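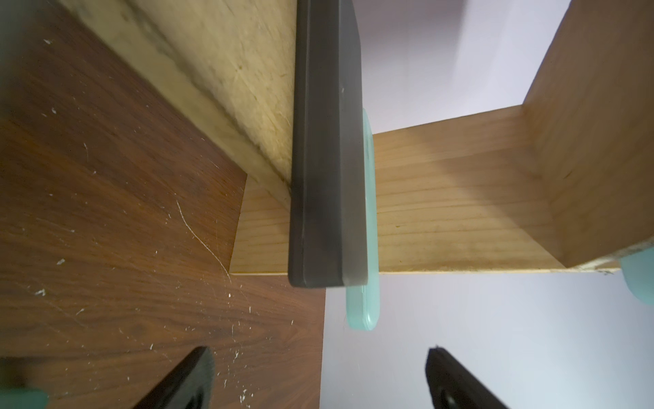

Bench helper wanted, Stalleo workshop

Stalleo repairs and reuses old boards for shelves and small tables. We are looking for one person to help us from September, 40 hours per fortnight.

Your work will be to sort the boards by colour and grain, to brush off dust and chips, and to mark the scratches which need filling. Dark brown, pale pine and rough light wood go on separate racks. There are 645 boards waiting in the Benítez shed, so patience is necessary.

Experience is welcome but not required. You must be able to lift a long board with a partner and to read a tape measure. Gloves and apron are provided. Please bring your own closed shoes.

Write a short letter to Emiliano Riquelme at the Stalleo office, and tell us which days you are available.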